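Setting Up Your First Mentor Pairings in Vergara
Section 2 of the Mentor Coordinator's Guide
Written by Adi Mandagi, last updated 13/11/2025

So you've been handed the new-teacher mentoring program at your school, and somebody in the district office has told you that it all runs in Vergara now. Welcome! I coordinated mentors at Skalcombe Middle School before I started writing these guides, and I set up my first round of pairings on a Sunday-night kind of energy with a cold cup of tea next to me. It went fine, mostly. I'll walk you through it the way I wish I'd done it.

You need to have finished Section 1 (accounts and passwords) before you start. If you can log in and see your school's name at the top left, you're good.

Before you begin

Have these handy:
- your list of first-year teachers, with subject and room number
- your list of mentors who have said yes (a real yes, please, in writing)
- the bell schedule, so you can see who shares a planning period
- your school code from the welcome letter. Ours at Skalcombe was 3508, and yours will be four digits too

Adding your new teachers

1. Log in and click People, then Add Group.
2. Choose New Teachers from the drop-down. Don't pick New Staff, which also pulls in office hires and makes a mess you'll be cleaning up until Thanksgiving.
3. Type in your school code and click Find. Vergara brings in everybody the district has marked as first-year.
4. Read down the list slowly. Late hires are often missing, and so are people who moved over from a long-term sub job. Add them by hand with the plus sign.
5. Click Save Group. The button stays gray until every person has a subject filled in.

Note: if someone taught for years in another state, ask them whether they want a mentor. Some are glad of one and some would just like a person to call about the copier. There's a Light Support box for the second kind.
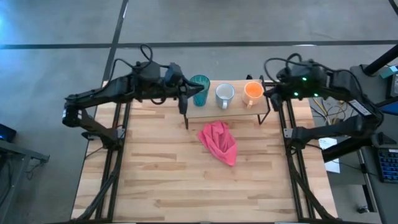
Two mugs and a tumbler on the small shelf.

Matching mentors

Okay, this is the part people worry about. Vergara will offer you suggested matches, each with a score out of 100. The score looks at subject, grade, planning period and how close the rooms are. It knows nothing about people! I once had a suggested match of 82 between two science teachers who had already told me, separately, that they'd drive each other up the wall.

1. Go to Pairings and click Suggest.
2. Look at the planning period column first. A shared planning period has done more for my pairs than a shared subject ever did.
3. Click a name to swap it. The scores for the rest of the list will update, which takes a moment on the older school laptops.
4. When a pair looks right, click Hold. This keeps it in place while you shuffle the others.
5. Once every pair is on Hold, click Preview Letters and read at least a couple of them all the way through.
6. Click Confirm.

Caution: Confirm sends the letters right away. There's no undo, and the principal gets a copy. If you only want to stop for the day, use Save Draft.

Caution: never give one mentor more than 2 new teachers. The system lets you, but a tired mentor cancels meetings, and then you have two people in trouble.
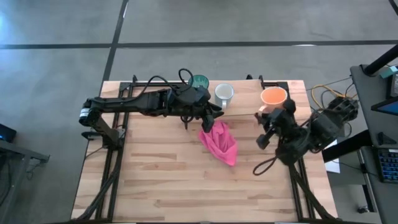
If you do need to change a pair after the letters are out, talk to both teachers first, face to face if you can. Then open the pair, click Reassign and pick a reason. I nearly always pick Schedule Change - it's kind, and there's usually some truth in it. The old meeting notes stay with the new teacher and the old mentor loses access by the next morning.

Setting the meeting calendar

1. Open Calendar and choose Weekly or Every Other Week. I'd go weekly through the end of November, when the first report cards and the first hard parent calls tend to land together.
2. Set the meeting length. Half an hour is plenty.
3. Turn on Reminders for both people.
4. Leave Share Notes with Administration switched off unless your district tells you otherwise. New teachers talk more freely when it's off, and the meeting count still goes to the office either way.

Note: schools on the Jiltormont calendar have an extra break week built in. Tick Skip Breaks or your mentors will get reminders on vacation, and you'll hear about it.

When the calendar is saved, a green check shows up next to each pair. If one stays yellow, somebody hasn't opened their letter yet. Give them a couple of days, then go knock on their door. Logging mentor hours for the stipend is in Section 3.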